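Two-arm cells: the idle arm rule

From September, every two-arm task in the Stemia simulator has to pass the Burkine house rules before it moves to the floor at Foulkes. The rule people ask about most is number 2 - only one gripper may be inside a shared bin at a time.
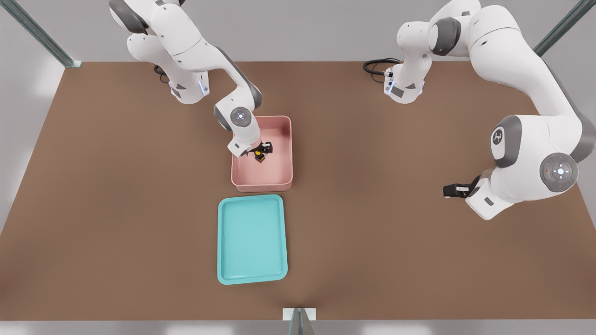
An idle arm must hold still, fingers closed, clear of the bin walls. While the left gripper has hold of the black and yellow piece in the pink bin, the right one stays out over bare tabletop. Log any breach, even in simulation. Of 3000 runs checked so far, 852 were sent back, most for an idle arm parked too close.

Comments

Does the rule cover trays too, or only bins?

Trays too, if both arms can reach them. The wording will be fixed in the next issue. - Kusis desk

We set our park pose higher and the flags stopped.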